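Podetero Support
Ticket 3731 - Provis hand-held gripper kit, two-unit set
Status: open, waiting on customer
Site: Skoltstead trial, home table tasks

Issue: the jaw-opening reading drifts on one unit while spoons are being sorted at the utensil holder. The other unit reads normally.

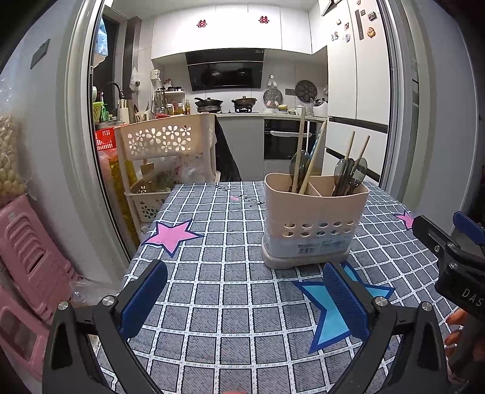
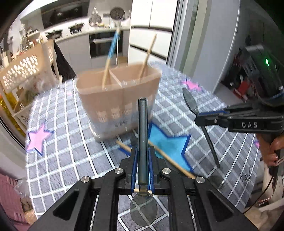
Last modified: October, 16:10

Log

1. Customer reports the drift starts after 100 cycles or so. Firmware matches on both units.
2. Swapped cables between units. Drift stayed with the left unit, so the cable is ruled out.
3. Re-zeroed with the jaws fully closed and nothing between the pads. Good for 300 cycles, then off again.
4. Asked for the pivot screws to be checked. One was loose on the left unit. Tightened by hand - no thread lock applied yet.
5. Repeat run of 400 cycles requested, spoons only. Chopsticks are too thin to show the error clearly.

Note for Madigan (reseller): do not ship replacement pads. Pad wear has not been shown.

Next step: customer to send the log from the repeat run. If drift returns, swap the left unit under the trial terms.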